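Bottled Tea: Label and Package Design
Gallery 3, Alva Reading Room

The Alva Reading Room presents a small gallery of everyday drink packaging, selected by Rekha Raju from the Hulell study collection. The gallery considers how a tea label tells the buyer what is inside before a word of it is read. Entries were last revised on 7/1/22.

Jasmine tea, 500 ml
Brand name 东方树叶 (Oriental Leaf), in white characters on a green neck band. Clear plastic bottle with a squarish body and rounded edges.
The front label carries a blue butterfly, white jasmine blossoms and green leaves, with the name of the tea, 茉莉花茶, set vertically in green. 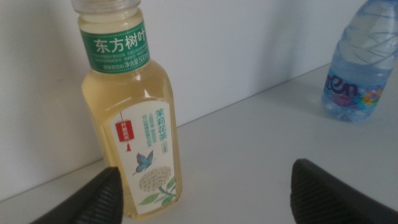

Flower teas have long been sold by their scent, a quality that a sealed bottle cannot offer on the shelf. Designers have often turned to botanical drawing in its place, and the study collection holds examples on tins, paper wrappers and cartons as well as bottles.

Visitors who wish to examine the packages in person may apply to Rekha Thevar at the Reading Room desk. Items are brought out 3 at a time and must remain on the viewing table. Requests for reproduction should be made in writing and should give the title of the entry as it appears on this page.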